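Salldale — Packing Annex
Workstation inspection checklist with comments
Area: Bench handling, hand-held gripper and automatic sorter
Inspector: Nimal Karunaratne
Date: 2026-03-31

1. Emergency stop within reach of the seated operator
Result: Pass
Comment: Tested from both chairs. The stop on the sorter side used to be behind the guard and was moved in January.

2. Bench surface, edges and corners
Result: Pass
Comment: No splinters or raised grain found by hand. Wipe down at shift change, as before.

3. Gripper fingers and pads
Result: Pass with action
Comment: Pads are firmly seated. Light scuffs on the left pad, with white specks along its edges. A few flecks on the right finger as well. Clean with a dry cloth and check again at the next inspection. Do not use solvent on the rubber. 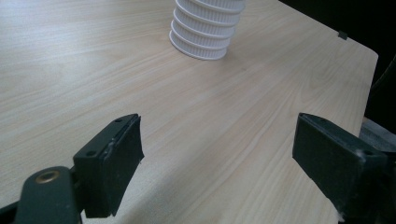 Item 3. Fingers open, white ribbed part standing upright on the bench.

4. Screws and threaded inserts on the finger arms
Result: Pass
Comment: Checked with the hand driver only. The power driver stays off this tool — the torque setting is too high for the inserts.

5. Operator posture and reach
Result: Action required
Comment: Before the sorter came in, operators walked between the bench and the racks all shift. They now stay at the bench and handle the parts the sorter rejects. Two operators report stiffness in the wrist and shoulder. Rotation is set at four hours and should be cut to two. Grajales line already does this.

6. Staffing and supervision
Result: Open
Comment: The line ran with seven people before the change and the roster has not been rewritten. Job sheets still list "hand sorting," a task that no longer exists here. Operators asked who may clear a jam while the sorter is live. Answer for now: no one. Lock out first, then call maintenance.

7. Training records
Result: Action required
Comment: Lockout training is complete for the day shift. Two names missing for the night shift. Cembridge to send a trainer. The refresher should include releasing a part by hand after a power loss, which the Emorness manual covers only in the appendix.

8. Noise and lighting
Result: Pass
Comment: Operators say the room is louder at the sorter end and quieter at the racks. Readings are within the site limit at both. Hearing protection remains optional at the bench.

Actions 3 and 5 go to the shift lead. Action 7 and open item 6 go to the site manager.
Signed: N. Karunaratne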